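Kitchen tips: getting good work from a two-armed kitchen helper
Last updated: 8/3/21
By the Kosach kitchen page

We have tested the Fostik kit from Kurup since February, first in the simulator and then over a counter in Grindadton. The kit has 2 arms, both with full hands, and it comes with a set of 15 small fruit tasks. I write down the tips which helped me most, for readers who think of buying or renting it.

Begin in the simulator. The demo kitchen is included in the price, and a mistake there costs you no plate. Give each arm its own side and let it stay there for the first week. I ran the basic fruit task 206 times before I changed any setting, and I do not regret the time.
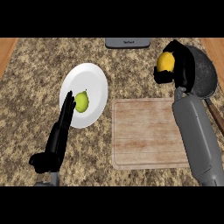 Left hand at the pear, right hand holding the lemon.

Set the grip low. The slider goes up to 70, but for citrus I stay at 15, and for a ripe pear I go even lower. Hard fruit forgives you, soft fruit does not. If you change the fruit, save a new profile and give it a clear name – the menu shows only the names, and mine were all "test" for a long time.

Keep pan handles out of the working area. The kit plans its path well around flat things, but a long handle is difficult for it, so turn it to the wall before you press start.

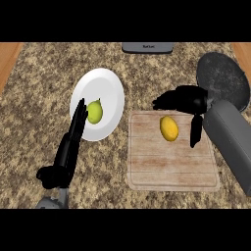
Chopping boards need more thought than plates. A plate has a raised rim which stops small fruit from going far, while a board with a thin groove gives much less help. With the lemon lying on its side on the board and the right hand still above it, I like to pause the program and check the angle of the fingers. The pause button is in the second menu, under "Motion".

Clean the finger pads with a damp cloth after citrus and dry them well. Do not use vinegar, the manual warns about this on the last page.

The weak point is the manual itself, which is short and has no index. Kurup answers letters within 2 days, at least to me. For renting, ask for the newer wrist covers, the old ones are hard to take off.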